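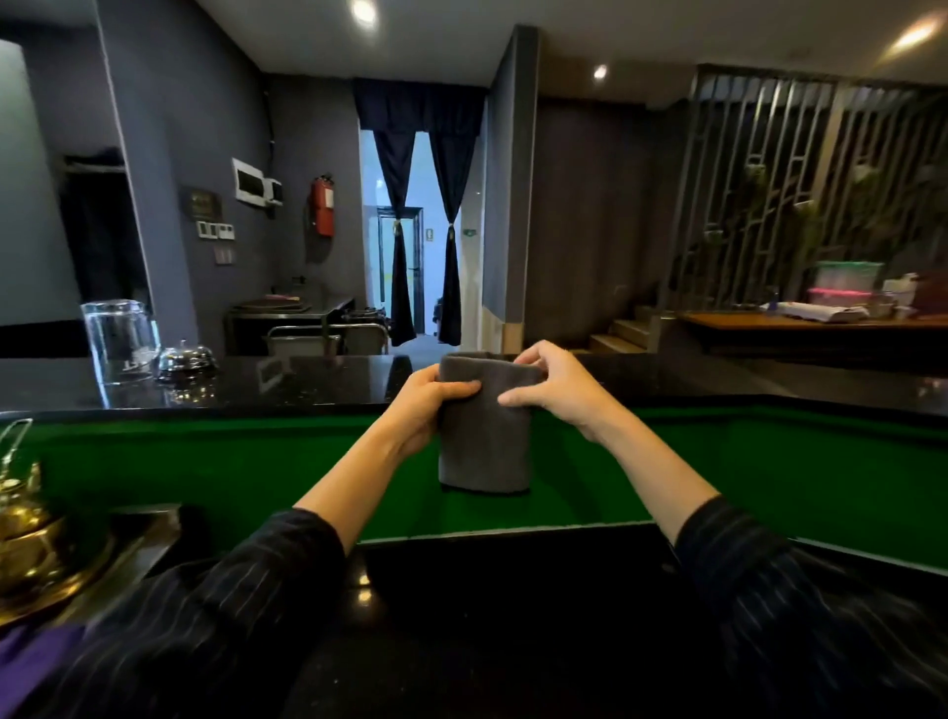
Folding the cloth, a part of the job the robot finds harder than the wiping.

Plolon Work Recorder, tried at the Trirel open day
Reviewed by Tegwen Meredith
2021-08-23

I went to see a robot clean a worktop and came away having cleaned one myself. The Plolon is a head-worn camera with a little battery box on a lead, and you put it on so that a machine can later learn from watching you do the chores. At 234 grams it's lighter than my bicycle helmet and does roughly the same thing for the hair.

Naa Owusu ran the session. You press the button, look at your hands, and wipe. The looking is the hard part. I've been wiping counters for decades while gazing at the telly, and twice the box gave a disappointed beep to tell me my hands had wandered out of shot.

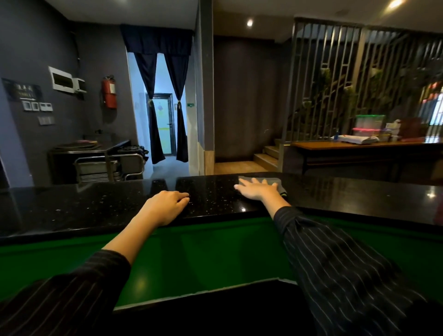 Shiny stone is apparently a nuisance for these systems. The robot sees a ceiling light in the polish and may take it for a spill, so Naa likes people to go over the same patch with different cloths and from different sides. She also asks for folding, dropping and picking up again, all of which I can supply without rehearsal.

Comfort is good for the first stretch. The band pinches behind the ears after that, and anyone with glasses should try before buying. The battery lasted me 19 minutes less than the leaflet promised. Storage is generous, up to 283 short clips, though finding the good ones afterwards means scrolling through all the others in software that looks as if it was drawn on a bus.
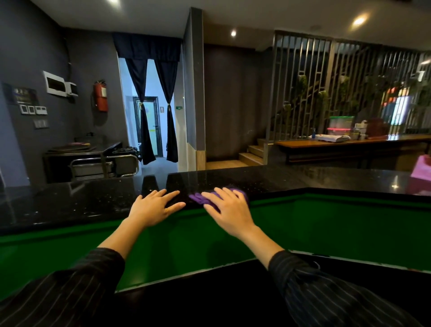
Then we had the robot. It approached a mug ring with great ceremony, wiped most of it, paused, and wiped the bit it had already done. Rhodri Pugh, standing next to me, said he'd had lodgers like that. On its second go it got the lot and a few people clapped, me included.

The recorder costs £938, and the software licence is extra. For a college or a workshop that needs plenty of footage of ordinary jobs, I'd say it's worth a trial, with a spare battery. At home, buy a cloth.

Three stars. The tea was free and the biscuits were Welsh cakes, so four for the open day.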